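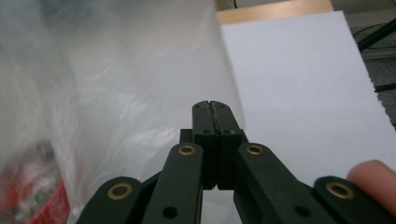 Storing sourdough: plastic bag or bread box?

torkarlow36
I bake one loaf a week at 75% hydration. In a bag the crust is soft by the next morning. In an Okari bread box it stays firm, but the cut face dries out by day three. Is there a middle setting?

crumbledge
Leave the bag open at one end, cut side down on a board. A sealed bag traps the water leaving the crumb and the crust takes it up.
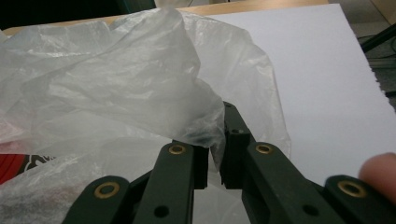
Thin bags also pass some vapor through the film, so they are slower to soften the crust than a thick freezer bag. I reheat at 400 F for a few minutes before serving.

dutico_fan
Disagree on the open bag. I weighed two half loaves over 36 hours. The open one lost more than 30 grams - most of it from the cut end. Closed bag, then oven, gives a better crumb.

crumbledge
What was the starting weight? And was the room heated?

dutico_fan
Both halves were close to 400 g. Heated, yes. I did not log humidity.

torkarlow36
Then the loss is under 10%. I can live with that. Will try the open bag in May when the heating is off.

oldrye
Slice and freeze it. Staling is fastest at fridge temperature, so skip the fridge.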